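Learning to sleep again (sort of)
December
Posted by Rosângela Frota

So I've been a bad sleeper since college, and this fall it got silly. I was waking up at ten past three every single night, wide awake, composing emails in my head to people I haven't talked to in years. My neighbor Bhupendra suggested I try keeping a sleep notebook, a paper one, with a pencil on a string like at the bank. I rolled my eyes and then I did it for 94 nights, because I am apparently that person now.

The first couple of weeks were useless. I wrote things like "bad" and "ugh" and once just a drawing of a moon with a frown. After that I got a little more serious and put down when I ate, when I had coffee, what I was doing in the last hour before bed, and whether I'd been on my phone (yes, always yes). 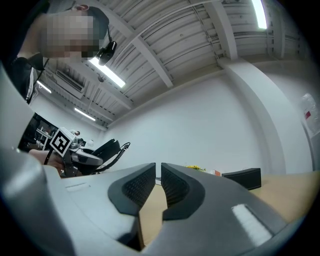 Coffee was the big one, and I should have seen it coming. I'd been having my second cup at four in the afternoon for so long that it didn't even register as a second cup! I moved it to before lunch and within 9 days the notebook got a lot less whiny. The other thing was sound. I'd always gone to bed in total silence, which in my building means listening to the pipes. Now I play rain, very low, and I keep what I play it on across the room so I'm not tempted to fiddle. A plain black box shape on a pale wooden table, like the one in the photo, is exactly the amount of stuff I want to look at after ten at night. No glowing clock, no stack of mail, nothing with my name on it.

My sister-in-law swears by a weighted blanket and lent me hers for a week. I hated it. It was like being hugged by someone who wouldn't let me leave the party. She has it back and we're all happier.

What did help, and I'm a little embarrassed by how much, was getting up at the same time every morning. Even after a rotten night. The first few mornings I wandered around the kitchen in my robe resenting everybody, and I ate a lot of toast.
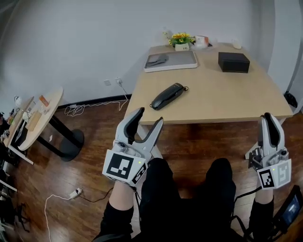 Then my body kind of gave up arguing and started getting sleepy at ten thirty by itself, like a kid's does. I'd forgotten that feeling, where your book starts sliding out of your hand and you've read the same line over and over. (I've been on page 164 of the same mystery for most of the month. I still think it was the dentist.)

I do still wake up at three some nights. Last night I did, and I lay there planning a garden I don't have space for, and then it was morning. Bhupendra wants to see the notebook but he's not getting it, there's too much about his dog in there.

If you've got a trick that isn't warm milk, leave it in the comments. I really can't do warm milk.

Contact | © Rosângela Frota | Back to top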